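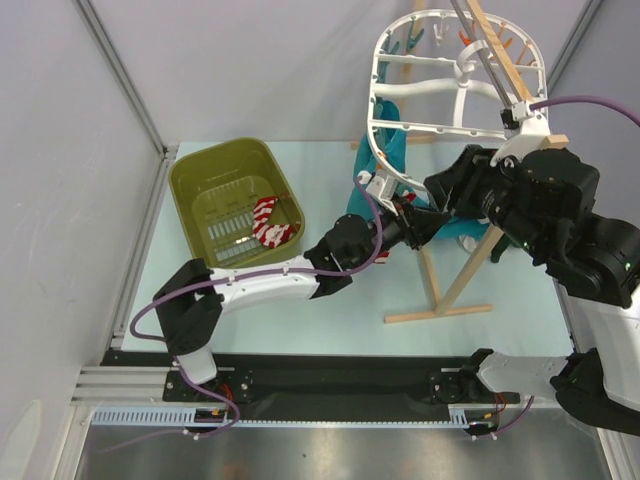

2 min read

21/08/2021

I got my second shot in February, early, on account of my lungs. The site was the old furniture store in Plonham. I was in and out in less than an hour, and that included the 15 minutes in the chair. My arm hurt for a day. I slept a lot. That was it for me.

What I want to write about is the testing, because I have now been tested more times this summer than all of last year, and it has gotten harder.

Last year you pulled into the lot at Truresden, somebody in a gown came to the window, and you went home. The county paper says they did 1,594 tests there in the busiest week. Then cases dropped and they folded up the tents. I understood that. Now cases are back up and the tents are not. If you want a test you book it through Mok, the app the clinic switched to, and Mok wants your insurance card, your email, a code from your email, and then your insurance card again.

Two weeks ago I had a sore throat and a low fever. The first opening was 60 miles away. The next one close to home was four days out. I took the one four days out and stayed in my back room until then. The result took nearly 96 hours after that. It was negative. By the time I knew, I had been well for most of a week.

I also got a bill for $335. I called and was told it was coded as an office visit. I never went in an office. I sat in my car with the window down. They said they would resubmit it, and to call back if I get another one. I wrote down the time of the call and the name of the person - I do that with every call now.

Home tests would fix a lot of this, but the drugstore has been out both times I checked. The clerk said to try mornings.

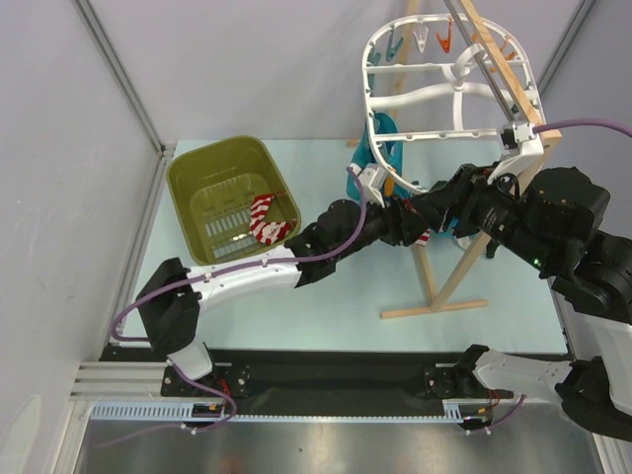
What I am doing in the meantime

I'm back to wearing a mask in stores. I do my grocery shopping when they open, and I skip the stuff I can skip. My sister's cookout is next weekend and I told her I would come if we stay outside, and she said fine.

I also started keeping a log in Jotley. Temperature in the morning, how I slept, where I went, who I was near for more than a few minutes. It takes a minute or two. If I do catch it I would like to be able to tell people quickly.

The pharmacy is supposed to get more home tests on the next truck. I plan to buy two boxes if they let me.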